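Ticket: Second gripper station, budget and parts list
Queue: Equipment requests
Requester: Jericho Fajardo, Lindel site
Status: Open, waiting on quote
Priority: Normal

Original request

Hi all, I'd like to get a second table going for the hand-held gripper work before the end of June, and I need help figuring out what we really have to buy. I have $2575 left on the equipment line. The first station has been a joy to run, and I would love to have two people collecting at once without sharing a set of grippers!

What I know I need: one more pair of grippers, the cables for them, rails for both sides of the table, a board, and enough power on the floor. What I don't know is whether the Nisen controller can take a second pair or whether that means a second controller too. That one answer swings the whole budget.

Log

9:10 a.m. Equipment desk
Thanks for the clear write-up. Which Nisen controller is it, the small one or the rack one? The small one takes one pair. Please send the label text.

9:42 a.m. Jericho Fajardo
It's the small one. So that's a second controller, and I'm glad I asked before ordering. Wuvari sells a bundle with the controller and one pair together. I have a call in to them.

11:25 a.m. Jericho Fajardo
Wuvari called back and they were great. The bundle is $1,790 with a 90-day exchange window. Cables are separate, which I missed the first time through their page. They suggested the longer ones, and I agree. On station one the right-hand cable was dropping out all last month, and we swapped three parts before we worked out that it was just too short and pulling at the connector.

11:40 a.m. Equipment desk
Was that the fault in your earlier ticket, the one where the right gripper stopped reporting?

11:58 a.m. Jericho Fajardo
Yes, same one. What we tried, in order:
- New USB port on the controller. No change.
- Swapped left and right grippers. Fault stayed on the right side.
- Swapped the cable for the left one. Fault moved to the left.
- Put on a longer cable. 400 grasps logged with no dropouts.
You can close that ticket. I'm putting a spare long cable on this order so we never lose a day to it again.

1:15 p.m. Equipment desk
Closed. Now for the rails. Rutherford has aluminum in stock, and they cut to length for free if you order both pieces together. Do you need the same length as station one?

1:33 p.m. Jericho Fajardo
Same length, please. Running total:
Wuvari bundle: $1,790
Long cables, one pair plus one spare: $135
Rutherford rails, two pieces: $220
Board and mounting hardware: $95
Total: $2,240
That leaves $335, and I have ideas for it. We're doing table-setting tasks now, with a plate, a fork, a placemat and a tray, and the props matter more than I expected when I wrote the first budget. A shiny rim gives the gripper a very different job from a matte one. I'd like 18 more props with a real mix of finishes.
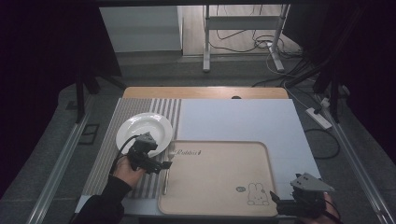 The other thing I want to price is cable management. Floor hooks, a few sleeves, maybe a second power strip so each station has its own. It's cheap stuff, and I left it out of the first budget completely — a mistake I'm happy to make only once. Can we call it $80 for now?

2:20 p.m. Equipment desk
$80 is fine as a placeholder. Props can go through general supplies if each one is under $20, so you don't need to spend equipment money on them.

2:26 p.m. Jericho Fajardo
Oh, that's excellent news! Then I'd rather hold the remaining $255 for a spare set of jaw fingers. Wuvari says they fit both versions of the gripper, but I want that in writing before I commit. I'll attach it here when it comes.

3:05 p.m. Equipment desk
Please also ask about lead time on the bundle. The Nisen controllers were slow to ship this spring.

3:48 p.m. Jericho Fajardo
Asked. They have two bundles on the shelf and will hold one for us while the quote goes through. Rutherford can cut the rails as soon as they get a purchase order. Still waiting on the note about the jaw fingers and on the formal Wuvari quote. I'll update the ticket when either one lands.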